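Shared workroom: new shelf plan starts in August

The second-floor workroom at Bamgate is getting a new shelf plan, and everyone who keeps things there should read this before the end of the month. Kanokwan Onsri has drawn up the layout and will post a copy inside the door.

The main change is that supplies will be stored by how often they are used. Tape, labels, wipes, pens and scissors go at waist height. Paper stock and spare bins move to the bottom. Anything used once or twice a year goes to the storage unit at Trerndale, where we have rented space for 43 boxes. Please don't send half-full boxes — combine them with a neighbor's if you can.
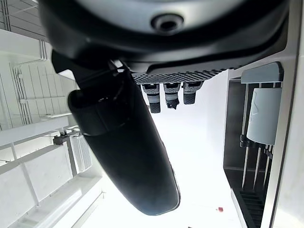
Each group will get one shelf and one drawer. If you need more than that, write to Kanokwan with a list of what you want to store and how long it has to stay. Requests that just say "misc." will come back to you.

Labels should go on the short side of the box, facing out, with a name and a month. Boxes with no name will be moved to the Rerstead hallway and kept there for 30 days. After that they will be opened and the contents shared out or recycled.

We spent $1,960 on the new shelving, including delivery. Van Dusen is handling the installation and needs the long wall clear the evening before. Tables can stay where they are, but nothing should be stored under them that week.

A few smaller items. The label maker now lives in the top left drawer and has to go back there with the lid closed. The step stool was borrowed in the spring and has not come back. Liquids of any kind stay off the upper shelves.

Prapai Khunthong is keeping the sign-up sheet for moving day. Two-hour shifts are open in the morning and afternoon, and lunch is provided for anyone who takes both. Names are due to her by noon on the day before the move.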